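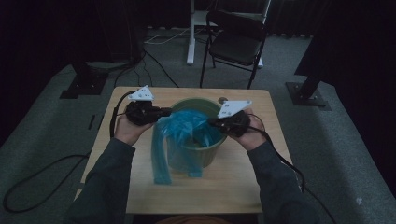 Lining the little green bucket with a blue bag.

2 min read

Small thread on desk bins, after clearing out the back room at Ternby in August.

We had one big trash can by the door and people left wrappers on the tables all day. Vandana Pandey suggested a small bucket for each table – cheap, easy to rinse, no lid to fight with.

The bags are the annoying part. Ours come on a roll of 48 and they're too big for a small bucket. I used to cut them down. Now I leave them long and let the extra hang over the side.

How I do it: shake the bag open, push the bottom down with a fist, fold the top out over the rim. If there's air trapped under it, lift one side and press again.

A big rubber band under the rim helps if your bucket is smooth. Bouchra Cherkaoui uses a loop of string and says it lasts longer. I haven't tried it.

Change the bag when it's half full. Past that the loose part slides in and you end up fishing for it.

Apple cores and tea bags still go in the kitchen bin. Carpet in there, and I've scrubbed it once already.

Next job is the cupboard with 61 empty jars in it. Taking offers on the jars.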